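Karkeo 43 Commuter Pannier
Designed by Riku Higuchi
Made in the Burnitside workshop

We've wanted to make a proper everyday pannier for years, and the Karkeo 43 is the one we kept riding home with. It holds a laptop, lunch, a pair of shoes and a rain jacket, and there's still room for whatever you pick up on the way back (a cauliflower, in Riku's case, more often than you'd think!).

The number is the height in centimetres with the top unrolled. Roll it down three turns for a normal day, or leave it tall when you've got a baguette or a roll of drawings to carry. The closure clips to the sides or across the top, and we love it across the top because the bag then sits neatly under a desk.

The body is waxed cotton from Nic Giolla, who weave it a bit tighter than most. It starts out stiff — give it a few weeks — and then softens into creases of its own. Ours have all gone different colours at the corners. The base is a double layer with a stiffener between, so the bag stands up when you put it down on the kitchen floor.

Fitting it to your rack

The hooks are the new Rulten pair and they are lovely things. They slide along the rail with a 5 mm hex key, so you can move the bag back if your heels catch. Set them once and after that it's on and off with one hand. Rails from 8 to 16 mm will fit, and the thin inserts for narrow rails are in the small pocket inside the lid.

There's a lower hook as well. Do use it! It stops the bag swinging when you bump down a kerb, and you'll hear the difference straight away.

Looking after it

Brush off dry mud, wipe with cold water, let it hang. No soap and no washing machine, please. Re-wax once a year, ideally in September before the wet months. A tin does two bags with some left over for your boots.
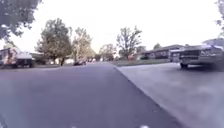
Specifications

Height: 43 cm unrolled
Width: 32 cm
Depth: 16 cm
Weight: 1.4 kg with hooks
Laptop sleeve: up to 15 inches, removable
Colours: peat, moss, slate
Sold singly, fits left or right

Spares and repairs

Hooks, inserts, straps and stiffeners are all kept in stock, and we'll repair any Karkeo bag however old it is. Send it clean and dry with a note saying what's wrong. Bags from the first batch of 207 have a slightly different lower hook, so tell us if yours has a brass rivet behind the label — we've kept a box of the right parts for you.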